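Forums > Shop Floor > Standards and Good Practice > Picking and packing cells

Search this board Advanced

We use cookies to keep you signed in. Accept / Manage

krum_tomic
Our draft rule sheet for card handling cells came back from Astden with two pages of additions. Half of it reads like it was written by someone who never stood next to a bench. Rule 4 says every divided crate gets "verified" before a run. Verified how? By whom? I've asked twice.

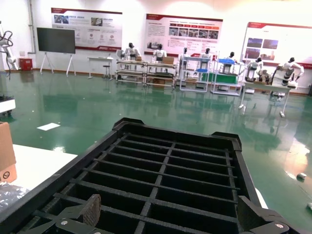 Perihan Coşkun wrote back that a rule with no name next to it isn't a rule, and that she'd strike number 4 until somebody signs for it.

vilgot_e
Disagree. Strike it and people stop looking at the crates at all. Put "shift lead" in the blank and move on. We ran 853 picks at Zuvemton under a rule that vague and the crate check was the one part people did.

krum_tomic
853 picks is a morning. Come back with a month.

My bigger gripe is rule 7, static. It covers people: wrist straps, mats, shoes. Not one word on what the gripper pads are made of, or whether a bagged card and a bare one can share a table.
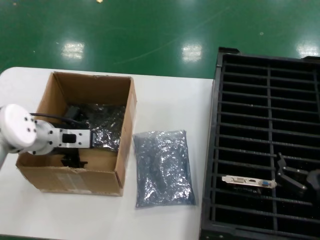

So I want two lines added. Cards stay bagged until there is a slot for them, and anything that touches a bare card gets a ground check logged every Tuesday. I don't believe a supplier's data sheet on this and neither should you.

tiruwork.h
Weekly is too much paper for a small shop. We do it in February and again after the summer shutdown.

krum_tomic
Then you don't know what happened in between. Sorry, but you don't.

vilgot_e
Fine on the bagging line. I'd still keep rule 4.

Get the weekly digest by email Subscribe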